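I have been putting off the paper mail for weeks, and last night I finally sat down with a pile of brown envelopes and got going. My cousin Raíssa Guerra swears by the ones from Coutinho, but I'm a Guteo girl (cheaper, and the flap folds over so nicely!). I bought a box of 530 back in September and I still have over half of it left, oops. 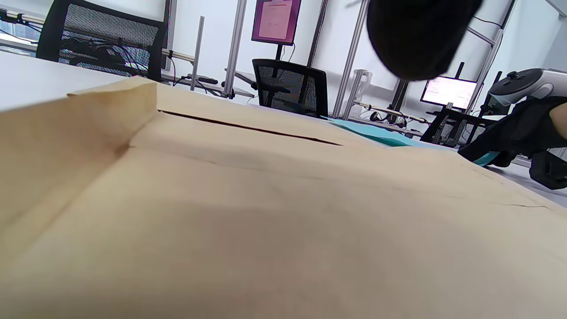
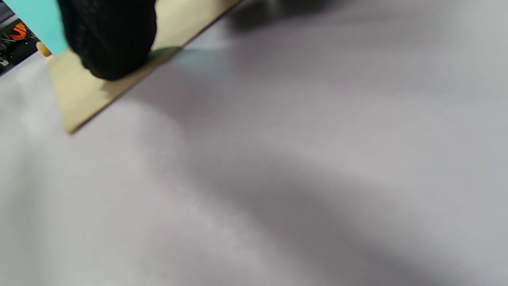
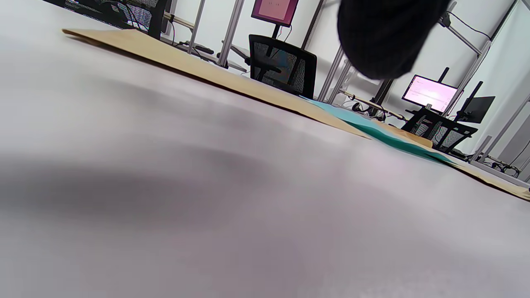
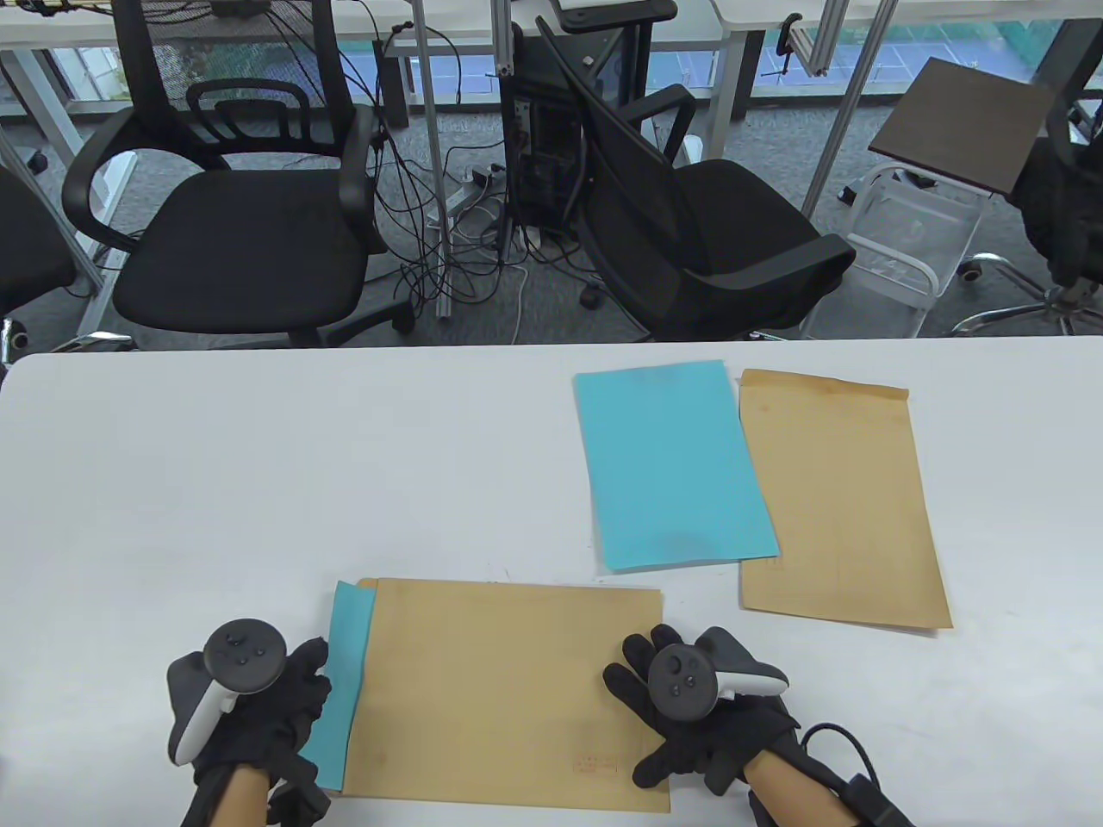

Blue and tan really do look good together.

Anyway, my one rule is to slide the sheet in short side first and go slow at the corners, because a bent corner makes me crazy. I also write the address before anything goes inside, so the pen doesn't press through. Next up is the Rinari order, and then I need to find out what Clanditz charges for stamps these days.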